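## Part 4: Hanging your Breltari roller blind

You've sorted the brackets and charged the motor, so now comes the fun bit! Hanging the blind is quick, and once it's up you'll wonder why you put up with those old curtains. Timber frames with a bit of moulding take a little more care than plain ones, so have a read through before you pick up the drill.

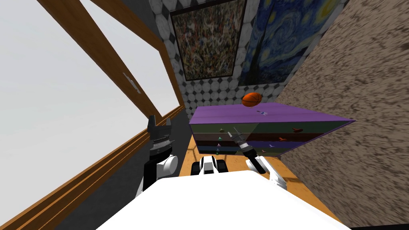 ### Before you drill

1. Open the window and close it again. Watch where the latch or handle travels, and pencil a light mark on the frame at its furthest point.
2. Choose your fit. An inside fit sits in the recess and looks lovely and neat. An outside fit goes on the face of the frame or the wall, and blocks more light around the sides.
3. For an inside fit, check that the recess is deep enough for the bracket (see the card in your hardware bag) and that the fabric will hang clear of your pencil mark.

**Note:** If the handle sticks out too far, turn the roll around so the fabric drops from the front. Both Breltari models can be hung either way.

### Fixing the brackets

4. Hold each bracket in place and mark the screw holes. Use a level between the two — old houses are full of windows that only look straight.
5. Drill your pilot holes. In timber, go slowly and stop at the tape mark on your bit.
6. Drive in the 4 screws supplied, two per bracket, leaving the last turn until you've checked the level again.

**Caution:** If you're going into tiles, use a tile bit with the hammer setting OFF. Stick painter's tape over the spot first so the bit doesn't skate. Wear eye protection.

### Hanging and setting the blind

7. Push the spring end of the tube into the left bracket, then lift the motor end until it clicks.
8. Give the tube a gentle tug. It shouldn't move at all.
9. Hold the Sirkeron remote within arm's reach and press SET until the motor gives a little jiggle. (It's oddly charming the first time!)
10. Run the blind down to where you'd like it to stop, then press SET and DOWN together. Do the same at the top with SET and UP.

**Note:** One remote can run up to 16 blinds, so you can colour code your channels with the stickers in the box. Marilou Ignacio on our help desk has hers grouped by morning sun and afternoon sun, and it's a great way to do it.

**Caution:** Keep the charging cable out of reach of small children and pets. Don't leave it dangling from the motor overnight.

Charge to 100 per cent before you start Part 5, where you'll set your timers.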